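Plosovetti Kitchen Cell, simulation notebook
Entry date: 14 October 2021
Entered by: Hermenegildo Bautista
Reviewed by: Rigoberto Barrera

Subject: Application of the revised scene acceptance rules to the countertop layout

The purpose of this session was to apply the revised acceptance rules to the countertop scene before any batch is released to the Fatidine queue. The rules were agreed in September and replace the informal checklist kept at the Arellano bench. Where the two differ, the revised rules govern.

Rule 1, start pose. Every episode is to begin with the gripper closed, empty and clear of all countertop objects. The fingers are to point straight down. The minimum clearance above the tallest appliance is set at 300 mm in the scene file, and the loader rejects any start pose below that value. A pose that passes the loader must still be looked at by a person before release.

Rule 2, fixed base. The stand is not to be moved to make a task reachable. If a target cannot be reached, the target is relocated or the task is withdrawn, and the change is entered in the log under the name of the person who made it.

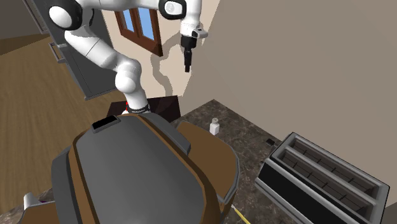 Fig. 1. Countertop scene, gripper closed above the work surface.

Rule 3, heated appliances. The toaster and the large lidded cooker are to be treated as hot in all episodes, whatever the task text says. Contact between the arm links and either housing counts as a violation. Contact by the fingers is permitted only where the task names the appliance. Policies trained here may later be run on the Fustport hardware, and a habit of brushing against housings should not be carried over to it.

Rule 4, small upright objects. The white bottle between the two appliances is classed as an obstacle unless it is the named target. A run in which it is tipped is to be marked as failed even if the task is otherwise completed. Mr. Barrera asked that this be stated in full, as the former checklist left it to the operator.

Rule 5, speed. Commanded tool speed is limited to 65 mm/s near the appliances. No exceptions are granted at the bench.

Results. The batch of 900 episodes was checked against Rules 1 through 4. Violations were recorded in 34 episodes, most of them under Rule 3 and involving the elbow link. These have been set aside and are not to be repaired by trimming. Rule 5 was not checked, as the speed log had been written with the wrong units.

Open items
Speed log units to be corrected and Rule 5 rerun on the full batch (Bautista).
Wording of Rule 3 to state whether the cooker lid counts as part of the housing (Barrera).
Old checklist to be removed from the shared folder once both are closed.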